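Replacement Windows: Questions We Get Asked, and Some You Should Ask
By the Plendirum Home Desk
Updated December

We wrote this page after reading a lot of window brochures. Most of them answer questions no homeowner would think to ask and skip the ones that cost money. We don't sell windows. Some of our answers will annoy people who do.

Do I need new windows at all?

Maybe not. A drafty window is often a window with worn weatherstripping, a sash lock that no longer pulls tight, or a gap between the frame and the wall that was never sealed properly. All three can be fixed for far less than the price of a replacement. Before you call for quotes, hold a strip of tissue near the edges on a windy day and note where it moves. If it moves at the trim, the leak is in the wall opening, and a new sash won't stop it.

Rotten sills, frames that have gone out of square, and panes that won't stay up are better reasons to replace. So is plain dislike of the windows you have. It's your house. Just don't let anybody talk you into calling it an investment.

Will new windows pay for themselves?

We have yet to see the math work for an ordinary house with decent double-pane windows already in it. If you are replacing single panes with no storms, you should notice the difference in comfort and you may notice it on the heating bill. Whether the savings catch up with the cost before you move out is another question. Salespeople like to show a percentage. Ask them what it's a percentage of. A big cut in heat lost through the glass can be a small cut in the total bill, and the brochure rarely says which one it means.

If you want a rough answer for your own place, get out a year of utility bills and ask the seller to mark on them, in dollars, what you'd save. Then ask them to sign it. We know of no one who has signed.

Is triple glazing worth the extra?

In a very cold climate, on a north wall, next to where you sit, it can be. In a mild one we'd put the money into air sealing and attic insulation first. Triple-pane units are heavier, so the hinges and balances have to be up to the job, and they let in a little less light. A bedroom on a loud street is sometimes given as a reason to go triple. For noise, though, the spacing between panes and the thickness of the glass matter a great deal, and a laminated double unit may do better. Ask for the sound rating of the exact unit you're being quoted.

What do the numbers on the label mean?

U-factor is how readily heat passes through the whole window. Lower is better. Solar heat gain coefficient is how much of the sun's heat gets in, and whether you want that high or low depends on where you live and which way the wall faces. Visible transmittance is light. Air leakage is what it sounds like, and it's the one that gets left off the handout.

Watch for "center of glass" figures. Those describe the middle of the pane and ignore the frame and the edges, where most windows do their worst. If the seller quotes a number, ask whether it covers the whole unit. If the answer starts with "basically," it doesn't.

Vinyl, wood, fiberglass or aluminum?

Vinyl is the cheapest and needs the least attention. Quality varies enormously and is hard to judge in a showroom. Look at the corners: welded corners are generally preferred to ones held with screws. Dark colors on vinyl make us nervous in strong sun, whatever the finish is called.

Wood looks best to most people and needs looking after. Clad wood needs less looking after, right up to the point where water gets behind the cladding, and then you won't know about it until it's soft.

Fiberglass moves less with heat and cold than vinyl does and takes paint. You'll pay more for it.

Aluminum is strong and slim and conducts heat very well, which is a poor quality in a window frame. Insist on a thermal break if you live anywhere with a real winter.

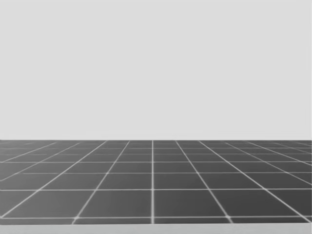 A word about "composite," since it turns up in every second listing. It has no fixed meaning in this trade. It can be wood fiber mixed with plastic, or layers of different materials bonded together, or fiberglass under a name the marketing people liked better. Ask what's in it, and ask for the answer in writing. The Wedov and Rerkent lines we get the most mail about are both sold as composite, and they aren't made of the same stuff.

Insert or full-frame replacement?

An insert fits inside your existing frame. It's quicker and cheaper and leaves the trim alone. You lose some glass area on every side, and if the old frame is rotten or crooked you have now put a new window in a rotten or crooked hole.

Full-frame means everything comes out down to the rough opening. It costs more and makes a mess, but it is the only way to see what's going on in the wall and flash it properly. If you have any water stains below the sill, we'd want full-frame or a very good explanation.

How many quotes should I get?

Enough that you stop being surprised. One reader sent us 6 quotes for the same 13 windows, and the highest was more than double the lowest. They weren't for quite the same job, naturally. Two left out the exterior trim, one left out disposal of the old units, and one described the glass in a way we couldn't decode at all.

Put your own list together and make everyone quote against it: frame material, glass package, insert or full-frame, interior and exterior trim, flashing, insulation around the opening, haul-away, permit. A company that won't itemize has its reasons, and they aren't for your benefit.

The price is only good tonight. Should I sign?

No. If they can sell it at that price tonight they can sell it at that price next month, and very often they do. The "manager's discount" arrived at by phone in your kitchen was known before the car was parked outside. We'd say the same of "buy so many, get the rest free." Divide the total by the number of windows and compare that with the other quotes. It's a dull exercise and it works.

Depending on where you live and how the sale was made, you may have a few days to cancel a contract signed at home. Check your state's rules before you need them, and don't rely on the seller to read them to you.

What about financing?

Look at the cash price first. If it's the same as the financed price, somebody is paying for that interest-free period and we have a guess who. One plan we were sent ran for 84 months with deferred interest, meaning the whole amount came due backdated if a payment slipped. That's nearly as long as people stay in some houses. Your credit union may be duller and cheaper.

Is the lifetime warranty any good?

Whose lifetime? Read for that first. It might be yours, or the window's "expected service life," or as long as you own the home. Then see whether it transfers to a buyer, whether it's prorated, and whether labor is covered. Glass is frequently covered for a shorter term than the frame, and the seal between the panes is the part most likely to go.

There are also 2 warranties in play, one from the manufacturer and one from the installer. When a window leaks, each has been known to point at the other. Buying from a company that makes and installs its own product avoids that argument, though it doesn't promise you a better window.

Can I buy from a big store and install them myself?

You can. Stock sizes from a home center are fine for a garage or a shed, and we've had letters from people who bought curtains, caulk and a level at Meijer and did a tidy job of a single basement window over a weekend. Upstairs on an old house is a different matter. Check that doing it yourself doesn't void the product warranty, and if the house was built before 1978, assume there's lead paint until a test says otherwise.

Measure width in three places and height in three places, use the smallest of each, and check the diagonals. Then measure again before you order. Custom units don't go back.

My new windows have condensation. Were they installed wrong?

Depends where it is. On the room side, it usually means the air indoors is humid. Tighter windows can make this worse at first because the old ones were ventilating the house for you. Run the bath fan. On the outside, early in the morning, it means the glass is keeping the heat in, and it will clear as the day warms up. Between the panes, the seal has failed, and that's a warranty call.

Do you recommend a brand?

No. We're asked constantly. The same model can perform well in one house and badly in the next one over, and the usual difference is the person who put it in. Spend your suspicion on the installer. Ask to see a job they did several winters ago, and ask that homeowner whether anyone came back when they called.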